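Search the notebook
Search
All entries / My entries

Oct 22, 2019 — glue line notes, Serkelham bench

Mostafa Badawi came by with the Badix leaflet again. It claims full strength at 70 minutes clamp time for hardwood edge joints, any species, any shop temperature. I don't believe a word of that last part. Glue that doesn't care about temperature would be the first I've met.

So I pulled the offcuts from the July batch and cut fresh edges on them. Three woods: ash, beech, and the reddish stuff from Abdel Hamid that came in with no label and that Sanaa insists is sapele. I'm writing "sapele?" on everything until somebody shows me end grain under a decent loupe.

Setup, for whoever repeats this: boards 18 mm thick, 200 mm long, jointed the same morning, wiped with a dry rag only. Glue on one face with the small roller. Clamps snug, then a quarter turn. The bench near the loading door is the cold one, the one by the office is the warm one. I put half of each wood on each.

Out of clamps at 70 minutes by the wall clock. Broke them over the bench edge with the long lever, same as we did for Orkska's glue.

Ash, warm bench: broke in the wood. Fine.
Ash, cold bench: broke on the line, clean, with a chalky look to it.
Beech, warm: wood on one end, line on the other. I'd call that a fail. Mostafa calls it "mixed."
Beech, cold: line.
Sapele?, warm: wood.
Sapele?, cold: came apart while I was taking the clamp off. Not even worth the lever.

Chalky means too cold, and it's in every glue manual I own. It isn't in the leaflet. Mostafa's answer is that the cold bench isn't a normal shop. It is our shop.

Ehsan Heydari thinks my clamp pressure is the problem and that the beech was starved. Possible. He has no gauge and neither do I, so it stays a theory. I did see decent squeeze-out along the whole beech joint, which doesn't look like starved to me. If he wants to rerun it with the screw clamps from the back, the strips are in the bin marked B.

Also, the leaflet has a bar chart where the bars stop at 100 and there's no unit on the axis. Percent of what? I asked Mostafa to ask them. He wrote it down, so we'll see.

What I'd do for now: keep the old yellow glue for anything structural, leave it overnight, and use up the Badix on drawer bottoms and jigs. Naima Tazi wants it for the door job because it would save a night in clamps on the panels. I'd say no until the cold bench strips hold. A door gets pulled on one side and hung on the other all its life, and a joint that is only good in a warm room will show up there first.

Left to do
- same test, overnight in clamps, both benches
- put a thermometer on the cold bench (ask Naima Ait Brahim, she had two)
- end grain of the sapele?
- is the open can still good? Date on the lid is smeared
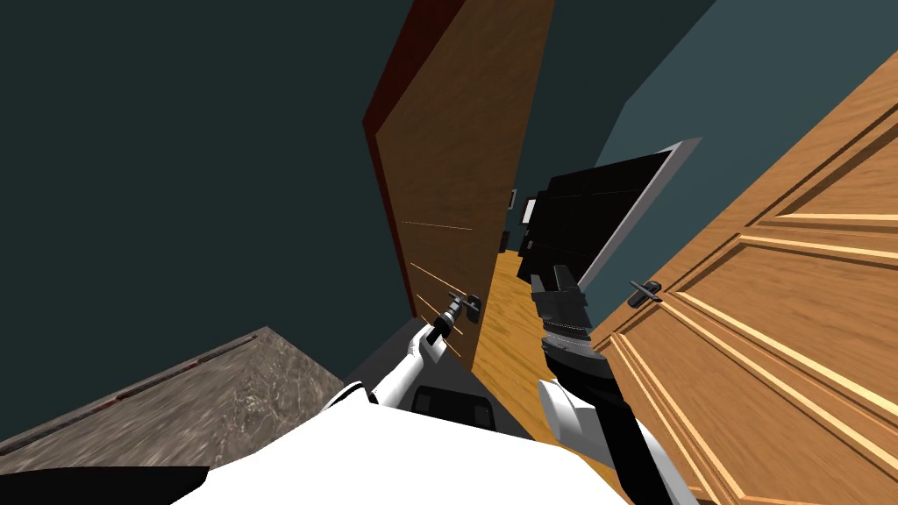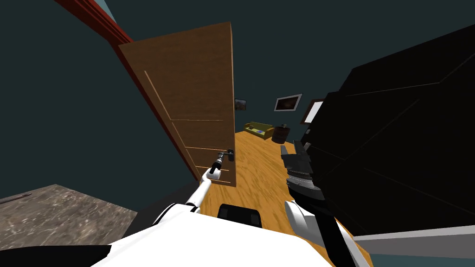 Door renderings, brown wood with lever handles. Flat slab open in the first, grooved face in the second.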